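Fovalau: a word list of what people call their clothes

Hello, and thanks for looking in. Fovalau is a list of the everyday names people use for clothes, bedding and odd bits of cloth, along with where they picked the word up. I started it after a long argument with my cousin over whether a jumper can also be a jersey (it can, she's wrong) and it rather got away from me.

What's in it

There are 873 entries in the main file, fovalau.csv. Of those, 660 have a place attached, either a town or a region, and the rest just say "unknown" since plenty of people learned a word from a gran who had moved about a lot. I've kept spellings as they were sent to me, so you'll find cardi, cardy and cardie all sitting there as separate rows. Please don't tidy them up and send them back to me!

Columns

word: the word as written by the person who sent it
thing: my plain name for the item (jumper, duvet, sock and so on)
place: where they learned it, if they knew
who_from: mum, school, shop, the telly
note: anything else, often the best bit

The thing column is my own doing and it's the one I'd trust least. I used eight broad groups to begin with and then kept splitting them, so "jumper" is quite tidy and "top" is a dreadful muddle.
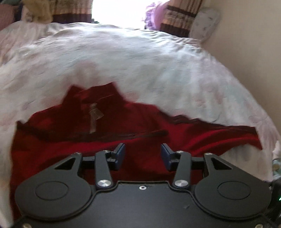 Bedding gave me far more trouble than I'd bargained for. Some people say quilt for anything puffy, some keep quilt for the patchwork sort, and a good few still call the whole lot "the covers". Continental quilt turned up more than I thought it would, mostly from people who remember their parents buying their first one. I've put all of these under duvet unless the sender was firm about it, in which case I did as I was told.

Where the words came from

Most came through a form I put up in October. Orhun Tatlı typed up the paper slips, which was a heroic job given the handwriting, and he also added the Turnov rows from his own notes. Those are marked in the note column.

Known problems

Row 671 has a comma in the wrong place and will upset some spreadsheets. I keep meaning to fix it. A few places are spelt two ways, and "Up north" is in there as a place because I couldn't bear to take it out.

Using it

Help yourself, for anything you like. If you print any of it, a mention of Fovalau would be lovely. New words are always welcome, especially for slippers, where I'm very short.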